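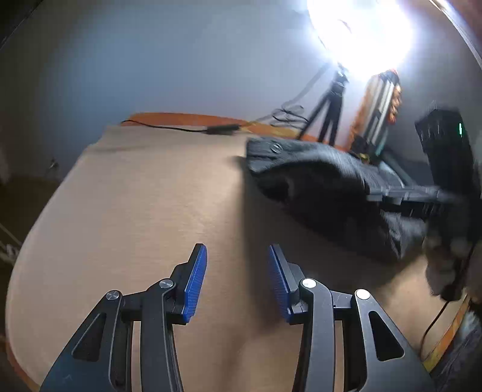 Jovita reckons the drift is all in the timestamps and that I should stop fiddling with the feature tracker until I've proved otherwise. She said so twice over lunch, and once more by message in case I'd missed it, and I'm afraid I have come round to her way of thinking.

Dec 13, 2022. Plurcombe, pose tracking for the two-hand sets.

So, where things are. The left and right grippers each run their own visual-inertial estimate, and then the merge step puts both into one table frame. On slow folding it behaves beautifully. On quick moves with a garment, when one hand swings past the other, the right-hand track comes out late and the two fingertips end up closer together on the plot than they could ever be in life (I did have a little laugh at that one, they were practically inside each other).

Went back over the November runs with Izzati this morning. We lined up the gyro against the image motion and got an offset of 22 ms on the right unit, steady through the whole run. The left is fine! I'd been blaming blur and the bare tan table all this time -- not much texture to hold on to, and a lamp in view washing out one corner -- and they may still be part of it, but a fixed offset is a fixed offset.

Changes made: offset now read from the calibration file per device, IMU kept at 200 Hz, feature cap put back from 600 to 400 where it was before I got clever. Masked the gripper's own fingers out of the tracker as well, because corners on the pivot screws were being taken for part of the world, bless them.

Still to do: rerun the whole garment set with the merge on, and ask Chidubem whether the planner side at Mesdale wants fingertip width in the same file or a separate one. I'd like it in the same file. He will probably want it separate.

Jovita is owed a coffee if the rerun comes out clean.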